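Getting old marker off a whiteboard (and a few other things I clean the same way)

Posted 19/01/2020

We have had a whiteboard on the kitchen wall since we moved to Blackburn Street, and for the first year I did everything wrong with it. I used paper towels. I used the stuff I spray on the windows. I once used the green side of a sponge, and you can still see where if you stand by the fridge in the morning. So these are the things I do now, in no special order.

For everyday wiping, a dry microfiber cloth beats the felt eraser that came in the box. Felt gets full of ink and then you are just moving gray dust from one corner to the other. I keep three cloths going and throw them in with the towels. No fabric softener! It leaves a film on the cloth, and the film ends up on the board.

For marker that has been up there a while, go over the old line with a fresh dry-erase marker and wipe right away. The new ink loosens the old ink. I didn't believe this one until Terence Holroyd from across the street did it on my grocery list from before Thanksgiving, and now I do it every time. It works on permanent marker too, though you may need two or three goes.

If that leaves a shadow, rubbing alcohol on a cotton ball. Open a window, wipe in small circles, then go over it with a damp cloth and dry it. Hand sanitizer will do if you are out of alcohol, but the kind with aloe in it leaves streaks and I wouldn't bother.

Skip the baking soda paste. I know everybody recommends it, and it's great on my sink, but it's gritty and a glossy board will go dull on you. Once the shine is gone the ink sinks in and you'll be scrubbing forever.

Markers last longer stored flat. Mine used to stand in a mug, tips up, and they'd go faint in a couple of weeks. Now they lie in an old silverware tray in the junk drawer - not pretty, but I haven't bought a new pack since last February. If one is drying out, cap it and leave it tip down overnight before you give up on it.
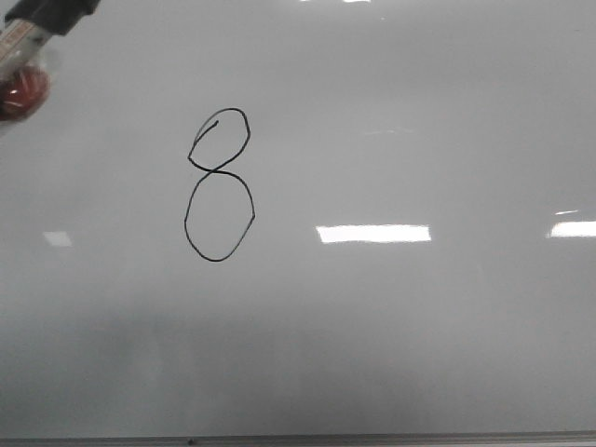 A thin tip is easier to clean up after than a fat one, by the way, and you can fit more on the board. The fat ones lay down so much ink that it smears if you lean on it, and I always lean on it.

The same alcohol trick takes ballpoint off the front of the washer, crayon off the light switches and that sticky gray ring that price labels leave on a new pan. Test a hidden spot first on anything painted. I took a nice clean circle of paint off the pantry door finding that out, and it's now behind a calendar.

Next time I want to get into grout, which I have been putting off. If you have a good method that doesn't involve bleach, please leave it in the comments.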